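Coin laundry or wash at home for a big comforter? (and other questions from a tired person)

Household Talk > Laundry and Linens

plumgate
Posted 8:14 pm

Hi all, long-time reader and very occasional poster. I've come into possession of my aunt's old down comforter, a king size, and it's a lovely thing but it smells like the cedar closet it has been living in for most of my adult life. I would like to use it before the cold sets in. We get our first chilly nights in September up here in Vorside and I'm the sort of person who is under three layers by then.

My washer at home is on the small side. I can get the comforter in if I lean on the door, which I suspect is already my answer. My question is whether I should take it to the laundromat, and if so, how do you all dry down without ending up with a sack of wet feathers? My mother used to hang hers over two lines in the yard for days on end and I remember it smelling a bit like a duck pond by the end of it.

Any advice very welcome. I have the whole evening free and a pot of tea.

orchard_lane
Posted 8:31 pm

Oh, do take it to the laundromat! If you have to lean on the door then the water can't get through it properly and neither can the rinse, and the soap stays in the down and makes it clump. I ruined a perfectly good one that way and I still think about it.

Use the biggest front loader they have, half the soap you think you need, and run a second rinse. Then dry on low. It takes forever, so bring a book and a sandwich. I did mine last winter at the place on Tóth Street and I got through most of a mystery novel and had a very nice talk with a woman about tomatoes.

bexhill_bob
Posted 8:40 pm

I'll be the grump here. I've washed down at home for years in an ordinary machine and never had a problem. People act like it's a live animal. Cold water, a little soap, spin it twice, done. The laundromat dryers run too hot, in my opinion, even on the low setting, and that's what kills the feathers. They go brittle and then they start poking you in the night.

I paid 10 dollars the last time I used one of those big machines, and my comforter came out hot enough to iron a shirt on. Never again.

orchard_lane
Posted 8:52 pm

Bob, with love, your comforter is a twin. You told us so in the blanket thread. A king is a whole different creature once it has taken on water, and I couldn't lift mine out of the washer by myself!

bexhill_bob
Posted 8:55 pm

It's a full, thank you very much. But all right, I take the point about the lifting.

saltmarsh_sue
Posted 9:10 pm

I come down somewhere in the middle. Wash it at the laundromat, where there's room, and be choosy about the dryer. The temperature varies so much from one place to the next. The one near me that used to be a shoe store has dryers that would bake a potato, and the newer one over by the Wernari bakery is so gentle that you'd think it was only breathing on your clothes. What I do is put my hand in after the first five minutes. If the cloth feels hot and not just warm, I move everything to another machine and call the coins a donation.

Also, please check the seams first. Old comforters can have little gaps in the stitching, and you don't want to find out in public. I have picked down out of a stranger's bath towels and we were both very polite about it, but I didn't go back for a month.

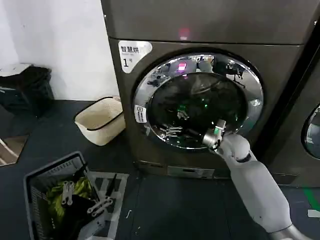
plumgate
Posted 9:22 pm

Do tennis balls in the dryer really matter, or is that one of those things people just repeat?

saltmarsh_sue
Posted 9:29 pm

They matter a good deal with down, because they knock the wet clumps apart while everything tumbles. Put in three clean ones, or wool dryer balls if the thumping bothers you or you worry about the color coming off. You should still stop the dryer every so often and break up the big lumps by hand. I give mine a good shake by the corners, turn it around, and put it back in the other way, and I do that until I can't feel any more lumps when I run my hands down the channels.

quiltcreek
Posted 9:41 pm

Seconding the wool balls. Tennis balls left a rubbery smell on mine that took weeks to go, although other people in my house claim they couldn't smell a thing, so maybe it's me.

One thing I'd add, plumgate, is to look at the tag before you do anything. If it's an older comforter the outer cloth might be silk or something with a silk blend, and then I'd take the whole thing to a cleaner who knows down. My grandmother's had a Skolon label on it and the cloth was so fine that I didn't dare put it in with water at all. The cleaner charged me 143 dollars and I had to sit down for a minute, but it came back like a cloud and I've slept under it ever since.

bexhill_bob
Posted 9:46 pm

143 dollars! You could buy a new one and have money left for lunch.

quiltcreek
Posted 9:50 pm

You could, but it wouldn't be my grandmother's.

bexhill_bob
Posted 9:53 pm

Fair enough. I've got my dad's army blanket and I'd probably pay that too, now that you put it that way.

plumgate
Posted 10:05 pm

You are all so kind. I went and dug out the tag and it says cotton shell, machine wash, tumble dry low, so I think I'm safe from the cleaner. There is one small gap in the stitching near a corner, which I would never have looked for, so thank you Sue! I'll sew it up tonight while there's still tea in the pot.

Is there anything to be done about the cedar smell, or does that come out in the wash? I don't hate it, I just don't want to dream about closets.

orchard_lane
Posted 10:12 pm

Most of it should go. If there's still some left after drying, hang the comforter over a couple of chairs near an open window for an afternoon, out of the strong sun. I'd skip the scented sheets and the fabric softener altogether. Softener coats the down and it won't fluff up the way it should.

And do make sure it's dry right through before you put it on the bed. The outside will fool you. I let mine cool off and then hug it, which looks silly, but you can feel a damp spot against your face much better than with your hands. If you find one, back in it goes.

plumgate
Posted 10:18 pm

I will be hugging a comforter in the laundromat then. I'll go early, before the breakfast crowd, and I'll report back when it's on the bed. Goodnight everybody, and Bob, look after that blanket.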